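I moved to Inville in June with 13 boxes, and I've been trying to keep a household budget ever since. Rent takes most of it. The first month I spent 2,000 before I had bought a single chair, mainly on the deposit and the van.

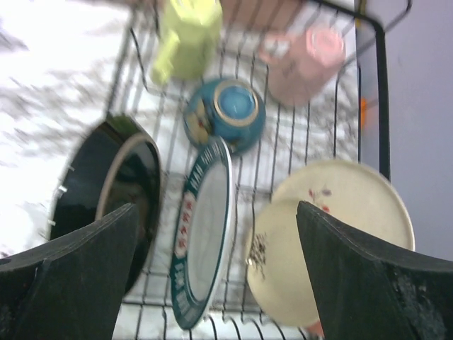 Home & Money

The bank wants 30 days to close my old account. I called twice and got the same answer. Meanwhile I pay for both, and the gas company still sends its bills to my old address on Vester Street.

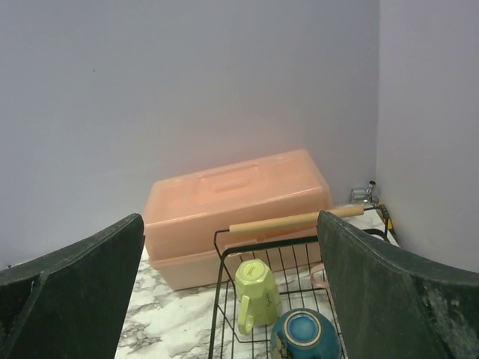 No. 2

Groceries were easier to fix. I walk to the Pillay market after work, when bread is marked down, and I stopped buying lunch near the office. I write every receipt in a notebook. An app would probably do it faster, but I like the notebook.

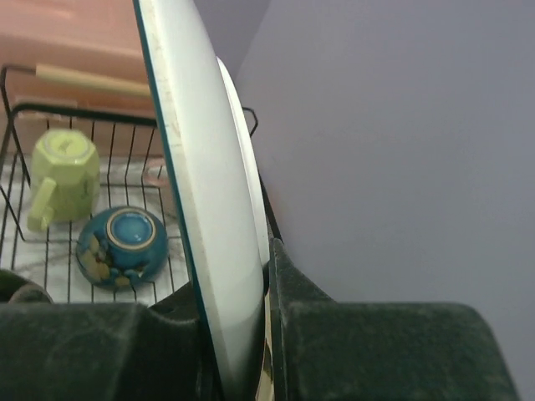
A white plate with a blue rim.

The bus pass is the next thing to look at. I only ride four days a week, so single tickets may come out cheaper.
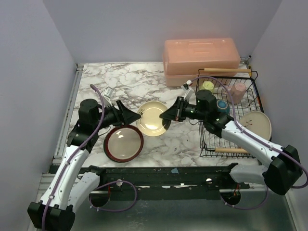 What I'm cutting next month

The second phone line goes first, then the gym. I'll keep the newspaper.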